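I Spent A Day On The Set Tour For Pladora And I Have Thoughts

3/26/26

If you've been reading this blog for any length of time, you know I am not normal about Pladora. I've watched the first season four times. I own the mug. I once got into a fight with my own sister over whether Hervieu should have gotten on that train (she should have, and I will not be taking comments on this). So when the studio in Clernham opened up its stages to visitors for the first time, I was on the website the minute tickets went up, sitting in my car outside the dentist with 14% battery left on my phone.

I got one! And last weekend I went!

Let me start with the getting there, because a few of you asked. Clernham is a two hour drive for me, and the last bit is one of those roads where you get stuck behind a tractor and just have to make peace with it. Parking is in a field. It had rained. Wear boots. There's a shuttle from the field to the gate but it only runs every half hour and I just walked, and I got there before the shuttle did, so do with that what you will.

They let people in 14 at a time, which sounded stingy when I read it on the ticket and turned out to be the best thing about the whole day. You can hear the guide. You can ask the dumb question. Our guide was Saodah Lau, and she worked in the costume department on both seasons before she moved over to running the tours, so she knows where all the bodies are buried. She had a gray cardigan on that I am pretty sure was from the hospital episode and I was too shy to ask.

First stop was the kitchen. THE kitchen. I thought I would cry and I kind of did. It's so much smaller than it looks on TV, and the window over the sink looks straight out onto a painted backdrop and a fire extinguisher. The yellow wallpaper only goes up as far as the camera ever sees and then it's bare board. Saodah told us that the big Christmas argument took two full days to shoot, and that by the end of it the roast had been sitting under the lights so long that they had to spray it with something to stop it from looking sad. Everyone on the tour said "ewww" at the same time.

Then the staircase, which doesn't go anywhere. You climb up and there's a platform with a folding chair on it and that's it. All those scenes of Hervieu storming up to her room! She was storming up to a folding chair!

Wardrobe was my favorite. I could have stayed in there until they threw me out. There are 300 pieces on the rails from season two alone and you can get right up next to them, though you can't touch, and there's a lady at the end of the row who will absolutely catch you if you try (I wasn't trying, I was pointing very closely). The green coat has its own stand. Up close you can see that one of the cuffs has been mended over and over. Saodah said there were several copies of that coat but this was the one that got worn for nearly all the walking scenes, and the actress asked them not to fix it too neatly.

I should talk about lunch, so I will be brief. It was a cheese roll. It was nine dollars. Bring a sandwich.

After lunch you cross the yard to the Vulleo building, and this is the part I'd been wondering about, because the ticket only said "props and effects" and that could mean anything. I figured a shelf of fake phones. It's way better than that. The town clock is in there, the real one from the finale, and it's enormous, and they let you stand behind the face where she stood. I got goosebumps. My knees also got very cold, it's a big drafty building, so keep your coat.
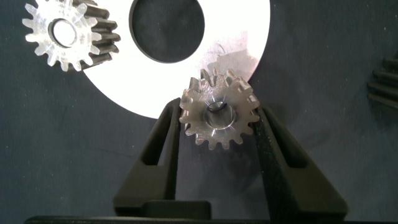
The finale stuff gets the most time on the tour and fair enough, it's what everyone came for. Saodah walked us through how the clock scene was put together over one very long night, with the snow machine breaking down just after midnight and everybody sitting on upturned crates eating soup until it got going again. Apparently there was a whole version of the ending where Hervieu doesn't look back. They shot it! It exists! A man in our group asked if it would ever come out, and she smiled and fixed her lanyard and said the next room was on the left.

Which brings me to the season three question. I asked. Of course I asked. I waited until we were walking between buildings so it would feel casual, and I said something like "so are these sets just going to stay up, then?" and Saodah said they'd been told to keep everything where it is for now. I have been turning that sentence over in my head ever since. You don't pay to heat a stage for no reason! Although, see above, they are not really heating it.

My own feeling is that I'd take a third season only if they bring back the original writers and leave the brother out of it. Season two got a little lost in the middle with all the business about the boat. But I'd be there on night one either way and we all know it.

The gift shop is at the end and you can't get around it. The tea towels are nice, the tote bags are thin. I bought the script book for the finale, which has some of the handwritten changes printed in it, and a magnet of the staircase that now makes me laugh every time I get the milk out.

A few practical bits. The whole thing took us just over three hours with lunch. There are a lot of steps in the first building but they have a lift around the back if you ask at the gate. Photos are fine everywhere but wardrobe. Little kids looked bored out of their minds, the teenagers were having a great time. The restrooms are only at the start and by the gift shop, so plan for that.

They're adding dates through the end of March and I'm already trying to talk my sister into going with me. She says she'll come if I admit I was wrong about the train, so I may be going alone.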